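# Contrôle périodique – cellule de palettisation, ligne Devura

Site Genard, atelier conditionnement. Relevé du 11 juillet 2019, fait par Yannick Riviere et Ljubica Kelmendi.
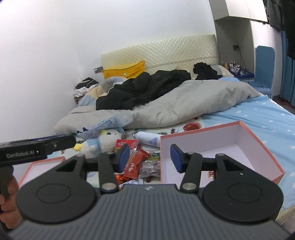
**À quelle fréquence faut-il refaire ce contrôle ?**
Tous les 56 jours, et après toute intervention sur le poignet ou sur l'armoire du robot.

Notation : C = conforme, R = à reprendre, NV = non vérifié.

## 1. Protections et accès

- [x] Portillon avant, interrupteur de sécurité – C
- [x] Portillon arrière – C. Charnière basse resserrée pendant la visite.
- [ ] Barrière immatérielle côté convoyeur – R. L'arrêt se fait, mais le voyant de l'émetteur reste éteint. Voyant commandé chez Hájek.
- [x] Marquage au sol – C, usé devant la table de rebut.

## 2. Arrêts d'urgence

- [x] Pupitre – C
- [x] Boîtier d'apprentissage – C
- [x] Coup de poing du convoyeur – C
- [ ] Réarmement – R. La cellule repart en vitesse réduite sans demander l'acquittement au pupitre. Déjà noté en mai par Thaddäus Reisinger. Mode automatique interdit à l'équipe de nuit jusqu'à correction.

## 3. Bride et outil

- [x] Vis de bride, couple de 9 Nm – C, traits de peinture refaits
- [x] Connecteur de poignet – C
- [x] Jeu dans les doigts – C
- [ ] Garnitures des doigts – R. Usure nette du côté gauche, il reste environ 7 mm. Remplacer par paire. Les garnitures en stock sont celles de l'ancien modèle Flutetti et ne se montent pas ici.
- [x] Maintien de la pièce à la coupure d'énergie – C, essai avec un carton plein

## 4. Câbles et air

- [x] Faisceau le long du bras – C. Un collier manquant remis à l'axe 3.
- [x] Presse-étoupes de l'armoire – C
- [ ] Vanne de purge – NV. Cadenas posé par la maintenance, clé introuvable le jour du contrôle.

## 5. Programme et documents

- [x] Limites de vitesse en mode manuel – C
- [x] Sauvegarde du programme – C, version 13
- [ ] Notice dans l'atelier – R. L'exemplaire présent concerne la cellule d'à côté.
- [x] Liste des personnes formées – C. Theophilus Ayaaba ajouté.

## Commentaires

Le réarmement passe en premier. Blagoje Ristić pense à une modification du câblage faite lors du remplacement du relais – à vérifier sur le schéma avant de toucher au programme.

Pour les garnitures, la cellule peut tourner en attendant la livraison, avec un contrôle visuel à chaque prise de poste. Si la pièce glisse, arrêt et appel de la maintenance.

La purge sera contrôlée dès que la clé sera retrouvée, ou le cadenas coupé. Ljubica Kelmendi complète la fiche et la remet au bureau de l'atelier.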